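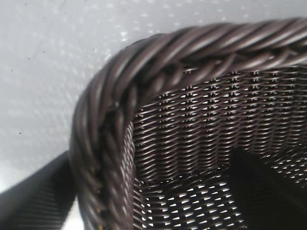 Slide 1. Wrist camera view, gripper finger beside the rim of the woven basket.

Speaker notes: Open day at the Mutach workshop
Last updated: September

Start without the agenda slide. Say who I am, then say that Sidra Rind and I went to the open day as visitors and that nobody at Mutach has checked these notes.

Leave slide 1 up for the first few minutes. Let people look at it. Point out the ribbed surface on the finger and how close it is to the braid. The rim is thick and twisted, the wall is a much finer weave with light coming through the openings. Both matter for what comes later.

Slide 2. The setup
Text only. One arm, one table, one operator. Humaira Hayat ran the morning session and Tanveer Virk took over after lunch. 16 visitors in our group. We stood behind a tape line and could see the wrist view on a monitor. Most of us watched the monitor more than the arm.

Slide 3. The task
Pick up a basket by the rim, move it to the other side of the table, put it down. Say that it sounds small. Then give Humaira's point – a box has flat sides and a basket doesn't give you one anywhere. The strands are round and shiny, with dark grooves between them. She told us the depth reading gets patchy on an open weave, because part of what comes back is from whatever is behind it.

Slide 4. What we saw
The arm made 23 tries while we were there. It missed the rim on 2 of them, both at a corner. On the second miss Humaira stopped the arm, moved it back by hand and started over. Nobody rushed her. Mention that she talked through it the whole time, which I thought was the best part of the visit.

Slide 5. Questions from the group
Adel Abdel Hamid asked about speed. Answer: slow on purpose for visitors.
Zubaida Afridi asked how many practice runs it had before the open day. Answer: 1000, over the summer, on several kinds of container.
I asked if they had tried a softer finger pad. Tanveer said yes, it wore out too fast on rough weaves.

If someone here asks about price, I don't have one. They wouldn't say.

Slide 6. For our own open day
Put the monitor where the back row can see it. Keep the groups small. Have the operator speak, and leave the misses in. Sidra wants a printed sheet as well – ask her to explain that part, she has a draft.

Stop here and take questions. Handouts are on the table by the door.

This site uses cookies to remember your settings. Accept | Manage preferences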